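Plirkby Cubes – README

Two-arm manipulation recordings from the Drendmont after-school robotics club. We meet Wednesday in the Geraghty room and we love this dataset!

What's in it

Each episode has two arms working on cubes and cord at one white table. There are 12 folders, one per task variant, with up to 11 episodes in each. Every episode has wrist video from both arms plus joint positions and gripper opening. Students did all the driving, in teams of 3. 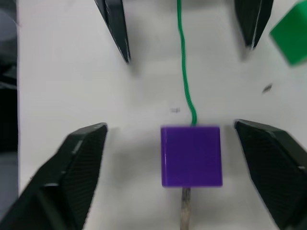 Wrist view, near arm: purple cube between the open fingers, green cord running toward the second gripper.

Known quirks

Fast moves blur the wrist video. We kept those episodes – they're great for testing whether your model copes with soft edges. Folder 2 was recorded before we fixed the clock offset, so line up its streams by hand or skip it.

Loading

Run ullance_load.py with the folder name. It needs numpy and a video reader, nothing fancy.

Questions, fixes and wild ideas go to Teresa Ó Riain, who looks after the repo. If you train something on this, please send us a clip – we'd love to play it at the next meeting!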